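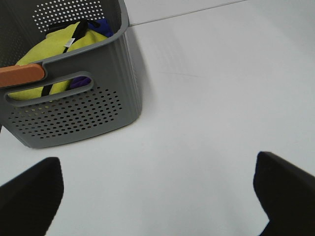 4. Sorting soft items with the Nodwood two-container set

This section is for the grey perforated basket and the beige solid bin. Please read section 3 first if the shelf is not yet fixed to the wall.

4.1 Before you start

Choose a flat table with enough free place for both containers. Wipe the surface and let it dry. Clothes and other fabric things must be fully dry before they go in, also in the perforated basket. The holes let air pass, but they do not dry a wet towel.

Note: The basket may hold up to 142 litres of nothing heavy, as one customer wrote to us. The correct capacity is on the card in the box. Please follow the card.

4.2 Filling the basket

1. Empty the pockets and close all zips and buckles.
2. Fold each piece one time or two times. Soft things can be folded loosely.
3. Put the large pieces in first and the small ones on top.
4. Lay straps and cords on top of the fabric. Do not pull them through the round holes.
5. Check that the handle opening is free enough for your fingers. If fabric comes out of it, push it back from the inside.

Caution: Do not lift the basket by a strap or by the fabric inside. Use the handle openings with both hands.

4.3 Placing the two containers

1. Put the basket on the left side of the table and the bin on the right side.
2. Leave the middle of the table open. You will need this place for folding.

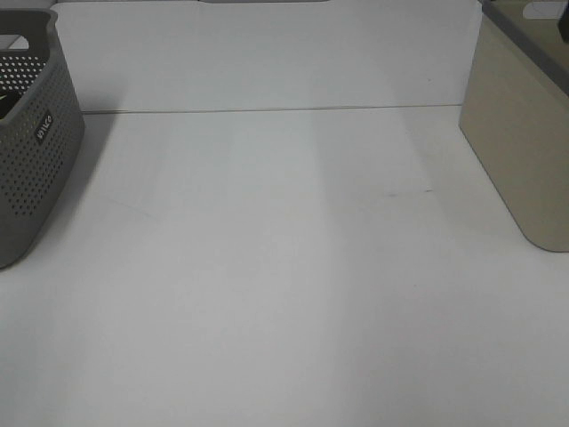 3. Take one piece from the basket, fold it in the middle and decide where it belongs. Things for daily use go back in the basket. Things for the season, for example scarves until November, go in the bin.
4. Write the content on a paper label (order number 521) and fix it on the bin. Do not glue labels over the holes of the basket.

Note: The bin has solid walls, so air does not pass through the sides. Open it from time to time when it is used for wool.

4.4 Cleaning

Wipe both containers with a soft cloth and lukewarm water. Brush dust out of the holes with a dry brush. Do not use bleach, and do not put the containers in the dishwasher.

For spare labels, write to Fitriani Liew at Nodwood customer service. Letters are answered every Thursday.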